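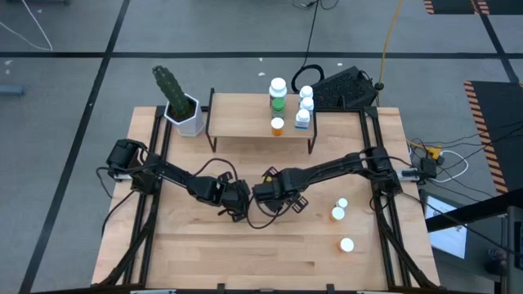

3rd February, Torbridge, upstairs bench

A slow start this morning, but a good day by the end of it, and I want to get it down while I still remember which run was which.

The question on the Moon task is still the one we left open last week: does the policy do better if we train it on long chunks of movement or short ones? For bottle sorting with both arms I'd have put my money on long. The part where the grippers come together in the middle is fiddly, and I thought a longer plan would carry the arms through it without all that dithering. I trained both versions on the same 400 demonstrations, kept the shelf, the cactus and the pill bottles on the table for every trial, and swapped between the two policies as I went so that any drift in the servos would fall on both alike.

Well, I was wrong, and rather pleased about it! The short chunks were clearly better at the meeting point. With long chunks the left arm commits early, and if the right one is a touch behind they miss each other and never quite make it up. With short chunks they fuss and shuffle a bit – you do want to reach in and help – but they find each other far more often. Reaching for the bottles on the open table was much the same either way. Reaching up to the shelf I'm less sure of, as the back row is awkward for the Flekell arms whatever we train on, and I wouldn't read anything into today's numbers there.

I also had to throw out 6 trials from before lunch. I'd left the old smoothing filter switched on (my own silly fault) and it makes the short-chunk policy look lazy. They're still in the log, marked as void, so please don't average them in.

For tomorrow:

- rerun the shelf trials on their own, with 2 starting positions for each arm
- try the short chunks on the full 800 demonstrations, if the Drirent machine is free overnight
- write the filter setting into the run header, so it can't catch me again
- check the right wrist servo, which was humming towards the end of the afternoon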